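Chapter 4
Wiring Your First Layout

By now your track is down, the trains roll nicely, and I expect you are itching for some power (I always was!). Before we reach for the wire, let's talk about blocks, the separate stretches of track that let two trains run at once.

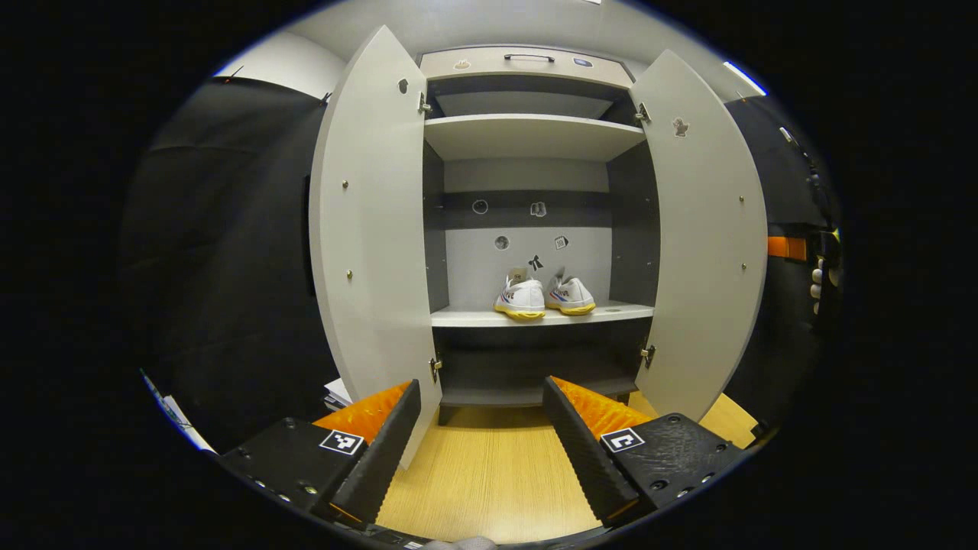

Fig. 4.1 Cabinet with both doors open.

Our practice layout, the Tistance branch, has 6 blocks, and we'll wire them one at a time, with plenty of pauses for tea.

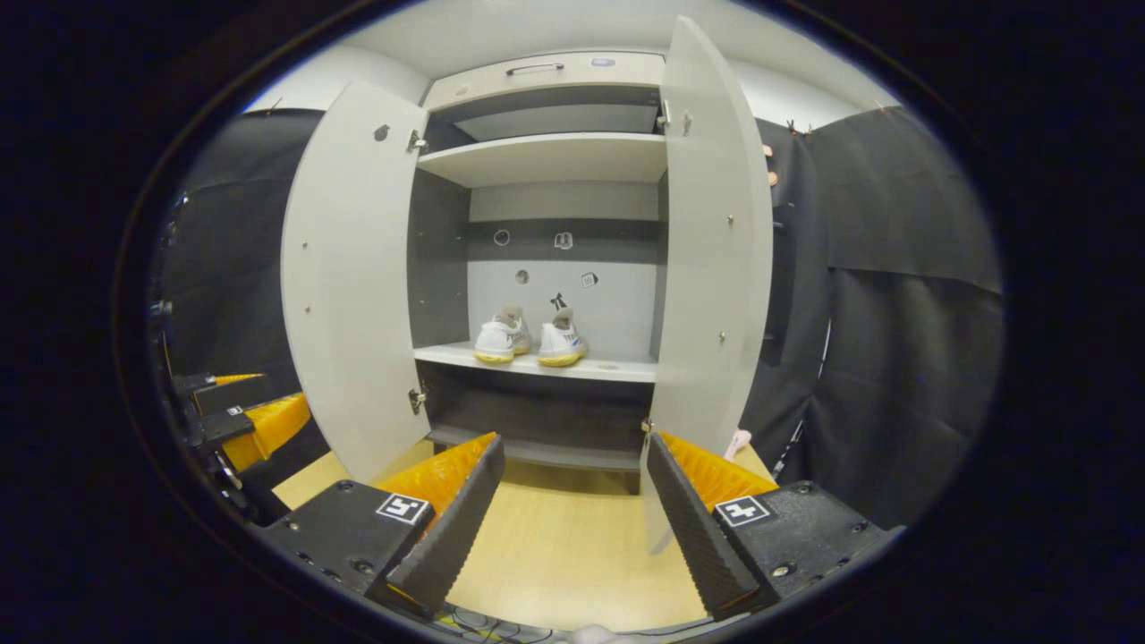
Rhiannon Pugh prefers to label every feeder wire before it goes under the board, and she wishes she had started doing so much sooner.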